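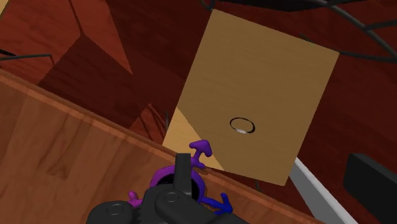

10 October 2022 – sim bench, student manipulation project. Long one, sorry. Picking up from the wrist camera problem, which I said was fixed and isnt. Reran the Skaruser scene with the new camera mount offset and the view is better for the approach but bad for the last bit. In the render above the finger stands right in front of the ring opening and splits it in two, so whatever is estimating the middle of the ring gets two dark blobs instead of one. Same with the short pink projection on the left, lower part hidden. The purple one with the wide head is clean, and so is the blue one. So for now: localize off purple and blue, ignore the pink, fill in the ring from the model. Not elegant. Fine for the class demo.

Ran 100 episodes overnight with random start poses. Policy is still the small one (Jerer config, no changes except seed). Results are in the shared folder under Jerer/overnight. Short version – picks complete in 62? no, reread the log, that was the count with the duplicate entries. Don't quote any number till I've cleaned it. The logger writes twice when an episode times out and the reset also fires. Known bug, never fixed, now annoying.

Failures sort into a few piles:

Slip off the ring when closing. Most of them. Gripper closes on the curved part of the body and the object rotates out. Friction value is whatever we copied from the Gasska starter scene, which was set up for blocks.

Grabs a stem. Counts as a success in the scorer if the object leaves the table, but it swings all over on the lift. I'd call these failures. Need to agree on this before the writeup, we've been mixing both.

Table edge. Object spawns near the edge, finger hits the raised strip, everything stalls till timeout. Spawn region is too wide on the long side. Also the object overlaps the edge in camera view for a lot of these and the mask gets ragged there.

Something weird at episode 314. (Yes numbering starts at 300, leftover from the June runs.) Arm goes to a good pregrasp, waits, then opens and closes over and over. Replayed it with the same seed and got the same thing, so at least its deterministic. Watched the action output, it flips sign every step. Guessing the gripper command is sitting right on the threshold. Try a small dead band.

Lighting. We turned on the hard shadows last week as part of the randomization and I'm not sure it helps. There's a sharp bright patch on the tan panel and the purple head falls across it, and the color threshold loses part of the head there. Glossy material makes it worse I think. Either soften the light or stop using plain color thresholds. Second option is the right one, first option is the one that gets done before the demo.

Tried on the spot:
– friction up on the object only. Less slip, but now stems stick to the finger on release. Backed off halfway.
– spawn region pulled in by 5 cm on the long side. No edge stalls in the 12 episodes I watched after that. Leave it in.
– dead band on the gripper command. Not tested, ran out of time.
– lower gain on the last part of the approach. Looked smoother. Took roughly twice as long per episode so put it back.

Whoever has the bench next: the Shokri branch is NOT the same as main. It has the old joint limits and it will load without complaining and then the wrist folds the wrong way. Lost most of an hour to that. Check the branch name in the terminal title before starting anything long. I'll try to merge but there are conflicts in the scene file and I don't want to do it tired.

Disk is filling up again. Overnight run saved every camera view at every step. We only need the wrist view, and only every few steps, so I changed the default in the run script. If you want the full dump you have to ask for it with the flag (see readme, bottom section, I updated it. mostly).

Question for the group meeting – do we demo in simulation only or try the real arm? The course sheet says "working demonstration" and doesn't specify. I'd vote sim plus a video of one real pick if we can get one. The real object print came out with a rough seam on the inside of the ring and hasn't been sanded yet.

To do:
fix double logging
clean the overnight counts
dead band, rerun 314
decide what counts as a pick
soft light vs hard light, same seeds, side by side
draw the pipeline figure for the poster (boxes are ok, dont spend a day on it)
merge Shokri or delete it

Next run starts tonight with the halfway friction and the smaller spawn region, everything else as before. Please leave the machine on.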